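Notebook, bench 2, continued
04/03/2018

Dye bath trials for the wool felt, second week. Radomir Petkov was out, so I did the weighing alone and Vlasta Delić checked my numbers after lunch.

Started from 2,000 mL of water with the madder from Sivmont, the finer grind. The colour came up slowly. At 40 degrees it was still a weak salmon, and I almost added more powder, but I remembered what happened in August and left it alone. Then it went to a good brick red in the last part of the hour. I am writing this down so I do not become impatient again.

The alum is the old question. The Vukadinović recipe gives it in one portion at the beginning. I divided it in 2 and put the second half after the felt was already in. Result on swatch 997 is more even at the centre, but the edges took less colour. Vlasta thinks the felt was not washed enough - she can be right, it had a smell of grease when I opened the bag. Next time two washes, neutral soap, and rinse until clear.

Also the Brirnix scale drifts. I put the same weight on it three times and got three readings. Must ask if the one upstairs is free.

The grey batch I did not touch. Radomir wants to compare iron from the jar with iron from the nails, and it is his idea, so it waits for him.

Sorting of swatches by colour family: still no agreement. I would like one bin for each dye plant, Vlasta prefers one for each fibre. We ordered more lids from Plusteck in any case.

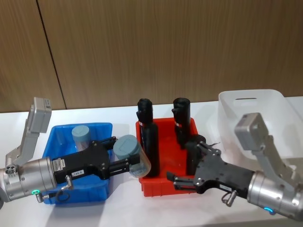 Bins on the white table: blue, red, translucent white.

To do: wash test on 997, half in hard water and half in rainwater. Light test strips go in the south window, covered on one side with card. Buy litmus paper. Ask Radomir where he put the long thermometer.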